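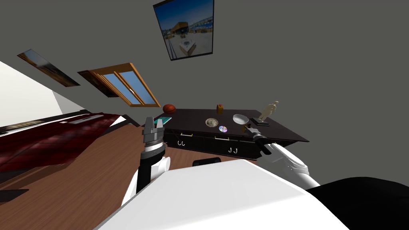
Piltow Flat is a dead matt emulsion for people who have finally fallen out with white ceilings. It goes on walls and ceilings alike, so you can stop pretending to enjoy cutting in along the top edge. Dark grey overhead and dark grey down the walls, as in the room shown here, is what most customers ask us about, usually after a relative has warned them it will feel like a cave. It might. Some of us like caves. If you don't, the card has 114 colours on it, and a good few are perfectly cheerful.

Coverage and coats
The large tin covers 70 square metres in one coat. You will need two coats over a pale colour, and a third if you are going over the sort of red that was popular in dining rooms. Touch dry in 2 hours, though we'd leave the second coat until after lunch, and lunch until the brushes are washed.

Finish
Very flat, with no sheen even when the sun comes in low. It hides patchy plaster well. It won't hide a bulge the size of a dinner plate – Flynn McAlister in our Coltden shop has tried, in his own hallway, and will show you photographs.

Cleaning
Rated to 3,000 scrubs with a damp sponge. Greasy fingerprints show more on the darker shades, as they do on every dark matt paint, whatever the tin says. Leave new paint for a fortnight before wiping it.

Not suitable for
Shower rooms, outside walls, radiators, bare metal. Floors too, please. We get that email every March.

Samples
Sample pots are available in every colour. Paint a sheet of lining paper and move it about the room for a few days, ceiling included – a dark shade looks darker up there than it does by the skirting board.

Colour card last updated 8 Jul 2022. Brisov Grey has been moved to the second page and is the same grey it always was.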